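About Jetham

Jetham is a packing and storage firm in Memthorpe. We pack up the contents of homes, flats and small offices, keep them in our store for as long as you need, and bring them back. We do whole houses, single rooms and single items.

The firm was started by Alfredo Tan and Lenka Slanina, who had both worked for a large removals company and wanted to do less driving and more packing. Their first unit was on Prodik Lane and had room for one van and a kettle. We moved to our present building on Vidal Road when the lease ran out, and we have been here since. The name Jetham comes from the field the building stands on, which is marked that way on the old parish map.

What we do

Most of our work is with people who are between addresses. A sale has gone through and the next place isn't ready, or the floors are coming up and everything has to be out of the way. We also work for letting agents who need a furnished flat emptied and put back, and for families sorting out a relative's home. In that last case we can go slowly, and we often do a room at a time over several visits.

We don't take piano jobs, fridges with food in them, live plants, or anything that needs a licence. If you have something of that kind, ring us and we will try to suggest somebody.

How we pack

Soft things go into bags. Bedding, curtains, cushions, coats and anything else that folds or squashes travels well in a bag and takes up less room than it would in a box. We use black bags for most of it. They keep the light off fabric and they don't show the dust. Each bag is opened out fully before it is filled, as new bags stick to themselves and a half-opened one will split at the fold. We fill to two thirds, press the air out by hand and tie the neck. Feather items are never pressed hard.

Frames and legs are another matter. Small tables, racks, shelving units and stands are turned over on to a covered surface so that the top is protected while the legs are dealt with. If the legs come off, they come off, and the fixings go in a small bag that is taped to the underside. If they don't, the corners are padded and the open space in the middle is used for something light. A rack with nothing in it is wasted room in the van.

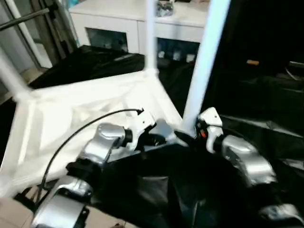
Painted furniture gets more care than bare wood. White paint in particular picks up marks from almost anything, including the print on newspaper, so we keep newspaper away from it altogether. We use clean cloth next to the paint and plastic outside the cloth. Plastic straight on to paint can stick if it is left through a warm summer, and we learned that one the hard way with a set of bedroom shelves in our second year. We repainted them.

China and glass go into boxes with plain paper. Books go into small boxes, spine down, and we will not be talked into large ones. Pictures and mirrors are packed upright and stay upright until they are back on your wall.

Everything is labelled with your name, the room it came from and the room it is going to. If you don't know yet where it is going, we write "ask", and we do.

The store

Our store has 1055 square metres of floor, all on one level. It is dry and clean, and it is kept at an even temperature all year. Customers' things are kept in separate bays with a door to each, and there are 200 bays in all. The smallest will take the contents of a box room. The largest will take a four-bedroom house if it has been packed properly.

You can visit your bay during opening hours. Please ring the day before so that we can bring forward anything at the back. You are welcome to take items out or add more, and we only ask that you sign the sheet at the desk so our list matches what is there.

The packing room is at the front of the building, next to the loading door. Some customers bring smaller items to us there instead of having us come out, and it costs less that way. Park by the side wall, not in front of the shutters.

Who we are

Alfredo Tan looks after the store and the bays. He also does most of the estimates, so he is likely to be the first person you meet. He will open cupboards, with your permission - it is the only way to get the number of boxes right.

Lenka Slanina runs the packing side. She wrote the packing notes that all our staff work from, and she still goes out on jobs most weeks.

Oldřich Hubáček is our furniture man. He trained as a joiner and takes apart and rebuilds beds, wardrobes, tables and anything else that will not go down a staircase in one piece. He carries out small repairs as well, if you ask for them at the estimate.

Saron Tilahun is in the office. Bookings, invoices, changes of date and lost keys all go to her. If you send an email, she will be the one who answers it.

Obadia Langat leads the van crew and teaches new starters. New staff spend their first weeks in the packing room, learning bags, then boxes, then furniture, before they go to a customer's home.
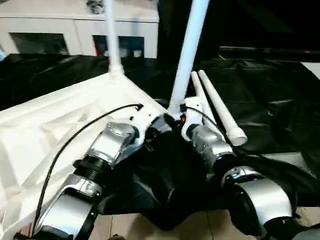 We keep the team small on purpose. The people who pack your home are the people who unpack it, except when somebody is on leave, and in that case we tell you beforehand.

Bags, boxes and what happens to them

We buy strong bags and use them again where we can. When a bag comes back it is turned inside out, shaken, wiped and checked for holes. Good ones are folded flat and go back on the shelf. Torn ones are cut open and used as floor covering or under furniture, and when they are past that they go for recycling. Boxes are used until the corners go soft. If you would like new materials throughout, say so when you book and we will price it that way.

You can also buy materials from us without booking anything else. Bags come in rolls of 20. We sell boxes in three sizes, plain paper, tape, and padded covers for mattresses and sofas.

Prices

A single room, packed, collected and stored for the first month, starts at £390 including VAT. Larger jobs are priced after a visit, and the visit is free. The written price is the one you pay, unless the amount to be packed changes. Storage after the first month is charged by the bay and paid monthly. There is no minimum stay.

Getting in touch

Call in, ring or write to us using the contact page. Estimates in Memthorpe and the villages can usually be done within the week. April and the summer months fill up early, so if you have a completion date, please let us have it as soon as you know it, even if it may move.

Page last updated 09/04/2026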